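Speaker notes: Cooking for One Without Losing the Will
Lunchtime talk, library meeting room, February 27, 2023
So-yul Noh

Opening. Wait for the door to stop banging. Say hello, say my name slowly (So-yul, two syllables, sounds near enough like "so yool", don't fuss if they get it wrong).

Ask for hands up: who ate something standing at the sink this week? Put my own hand up. I had crackers and the end of a jar of pesto on Saturday and I'm the one giving the talk.

Right. So I've lived by myself for 9 years and for the first two of them I ate terribly. I could cook perfectly well. I'd grown up in a house with five people in it and could do you a stew for eight without looking anything up, but I had no idea how to make one dinner. I kept making stew for eight. I'd eat it Monday to Thursday and by Thursday I hated it and I hated stew and I'd go and buy chips.

Tell the cabbage story here if they seem friendly. Short version: one cabbage, one woman, sixteen days, a smell. Long version only if we've started on time.

SLIDE 2, recipes. Recipes are written for four. I went through my shelf before this talk and found two books that had anything for one, and one of those was mostly things in mugs. You can divide by four, of course you can, but then you get a quarter of an egg and a quarter of a tin of tomatoes and the oven on for an hour for a dish the size of a soap tray. Dividing works for soup and curry. It's hopeless for baking and for anything with a sauce that needs to reduce, the pan's too wide and it catches. Use the small pan! Hold up the small pan. (Remember to bring the small pan.)

SLIDE 3, shopping. This is the bit people always ask about so go slower.

I keep a list on the fridge with two columns. Left side is what I've got that's going off. Right side is what I need. You do the left side first. I know it sounds like homework. It takes as long as the kettle does.

Buy loose when you can. The market on the square will sell you one carrot and won't make a face about it, well, the man at the far end might. Frozen spinach, frozen peas, frozen prawns, all brilliant, you take out a handful and the rest doesn't mind waiting. Fresh herbs are where I used to lose the most money. Now I buy one bunch, use what I want that night, chop the rest and freeze it flat in a bag. It comes out a bit dark and floppy, fine in anything cooked, no good for sprinkling.

Bread: slice it and freeze it the day you buy it. Somebody will say they don't like frozen bread. Toast it, then.

SLIDE 4, money. I wrote everything down for a year, receipts in a shoebox, the lot, and it came to 2,848 pounds on food, including the odd takeaway and one very silly cheese. The year after, with the fridge list going, I brought it down by 436 pounds. I'm not saying you'll get the same. I was starting from a low point, see cabbage. Leave a gap here, people like to do the sum in their heads.

Don't get drawn into which supermarket is cheapest. Last time that ate ten minutes and two people fell out.

SLIDE 5, the half-a-thing problem. My favourite slide, so watch the time.

Half an onion. Half a pepper. Half a tin of coconut milk. If you cook for one you are forever the owner of half a thing, and it goes to the back of the fridge and you meet it again in a fortnight. What changed it for me was deciding what the second half was for before I cut the first half. Out loud, if necessary, I live alone, who's going to mind? "This pepper is tonight's noodles and tomorrow's omelette." Then it's got a job.

Go through the pairs:

Half an onion: tonight fried, tomorrow sliced thin in vinegar with a pinch of sugar. Keeps a good few days in a jar.

Half a tin of coconut milk: freeze it in an ice cube tray. Two cubes in porridge is lovely, don't knock it till you've tried it.

Half a tin of chickpeas: oil, salt, paprika, hot oven till they rattle.

Half a lemon: cut side down on a saucer, use it on everything the next day.

Half a cucumber: smash it with the flat of the knife, salt it, leave it ten minutes, pour off the water, then soy, sesame oil, a bit of garlic. My mum makes this with a whole bowlful and it vanishes. With half a cucumber it's exactly one side dish. If you've only got the last few inches, grate it into yoghurt and have it with anything spicy.

There's a question about wrapping that always comes up. I use a beeswax wrap when it's clean and a saucer on top of a bowl when it isn't. Don't go down the hole of whether cucumber belongs in the fridge. I keep mine in the door, it's less cold there.

SLIDE 6, the table. People look a bit sheepish at this one but I mean it. Sit down. Put the food on a plate. I read while I eat, my sister thinks that's sad, I think it's the best half hour of the day. I've got a proper napkin, one, it goes in the wash on Sundays.

And ask people round! Cooking for one most nights makes cooking for three feel like a party. I do a Sunday soup every month in winter, whoever turns up brings bread, and that's when I make the stew for eight.

SLIDE 7, what to try this week. Read these out, they're on the handout as well:

Write the left-hand column tonight, before you shop again.
Freeze one thing you'd normally leave to go off.
Cook one dinner in the small pan.
Give one half a job.

Questions. If it goes quiet, ask what they've got half of in the fridge right now and we'll find it a use between us. Someone had half a swede last time and we got four dinners out of it. If anyone wants to know about air fryers, I don't own one and can't help.

Finish by ten to two, the knitting group has the room after. Handouts are by the door, also the sheet for Sunday soup. Take small pan home!

Picture for slide 5:

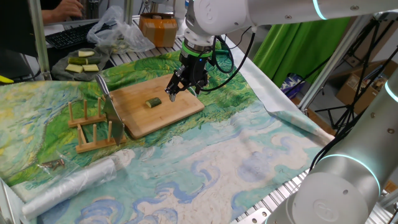
Slide 5: a short piece of cucumber, looking for a job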